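Workshop notebook, Rimutstead
2019-03-25
The white table (Delik, second top)

Long entry today, so put the kettle on, whoever is reading. I've been promising Teresa for ages that I'd write the table up properly, and as usual I've left it until my handwriting is the only thing still awake.

Started with the underside, which I'd been putting off. Malachy had left me a note on the bench saying the bearers were creeping again, and he was right, the long one had pulled away at the screw nearest the fat end. Took out all the screws on that bearer, opened the slots a touch so the top can move when the heating comes on, and put them back with the wider washers out of the blue tin. (The blue tin is getting low. Peadar, if you're passing the hardware place, same size as before please, you know the ones.) I did the short bearer as well while I was down there. It hadn't moved, but I wasn't going to crawl under a second time for it.

Height next. We'd agreed 74 cm back in December and I still think that's right for sitting, though it is a little low if you're standing at it all afternoon, and Letay says so every time she does. We talked about blocks under the legs. I tried it with offcuts 40 mm thick and it was much kinder on the back, but then the chairs from the front room feel like children's chairs. Left it at 74 and put the offcuts on the shelf under the window, labelled, in case we change our minds. Please don't burn them!

Then the edge. A straight edge you can check with anything, but a curve like that one has to be felt, and I must have walked my palm along it twenty times with my eyes shut. The inward part is lovely now. The outward sweep had one flat place left in it, only small, and you'd never find it by looking, but I knew it was there and it would have annoyed me until I retired. Took it down with the long flexible block, Eamon's one with the cork face, always working from the middle of the curve out to the sides and never stopping on the flat itself. I went too far at one point and had to fill with Skornano. Sands beautifully after a night, sands like chewing gum before that, so that bit waits for the morning. I've stuck a scrap of tape on the underside to mark it.

About the shape, as it came up again at tea. Eamon Mac Giolla drew the first one freehand on lining paper on this very floor, kneeling on a cushion, and we still have the paper, rolled up behind the door. He wanted people to be able to stand close in without feeling lined up along a counter. Malachy thought it was daft and said it would eat the room, and to be fair to Malachy it does eat the room a bit. But I've watched people come in and go to it, and they settle along the curve wherever suits them and nobody gets a corner in the hip. I've come round to it completely. The template is cut a hair bigger than the drawing all the way round and I have no idea why, perhaps the pencil line was counted as outside. Must ask Eamon. 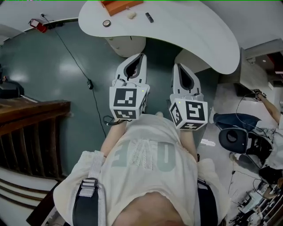

The white top, standing in close. Rounded end on the left, the other tip sweeping down on the right.

Where it stands. I had the table hard up by the wall cupboards last week and couldn't open the lower doors fully, so Peadar and I walked it out (one on each end, small steps, him telling me left when he meant his left) until there was a clear 900 mm between the cupboard doors and the nearest point of the curve. That feels generous. You can get past with a box in your arms. On the other side it's tighter at the tip, and if anyone finds they're turning sideways there, say so and we'll swing that end round a bit. I've put chalk on the floor by each foot so we can get back to this position after the floor is washed. It'll come off with the mop, of course, which I only thought of afterwards. Tape tomorrow.

Feet: the felt pads were finished, worn to nothing on two of them. Changed the lot for the Morais glides, the press-in kind. They need a pilot hole and a firm tap with the rubber mallet, and they do not forgive you if the hole wanders. One wandered. It's sound, it just sits slightly proud, and I've turned that leg so it's the one farthest from the door. It doesn't rock, I leaned on every part of the edge to be certain.

Cleaning, for whoever does it after me: warm water, a drop of washing-up liquid, wring the cloth out well. White shows everything, and the temptation is to scrub. The cream cleaner has taken the shine off one place on the first top already and we can't get it back. Pencil marks lift with an ordinary rubber.

Still to do
Sand the filled place, feel it again with eyes shut.
Tape over the chalk marks.
Washers (Peadar).
Ask Eamon about the template.
Find out from Teresa whether the second set of legs is for this top or the first. There are 50 of the long screws in the drawer and I'd like to know before I start using them.

Letay has asked whether we could have a little lip somewhere for pens to rest against. I said I'd think about it, and I have been, and I don't want to cut into that edge for anything. A loose tray would do the same job and could be lifted off. I'll knock one up from the ash ends when the filler is done, and she can try it for a week.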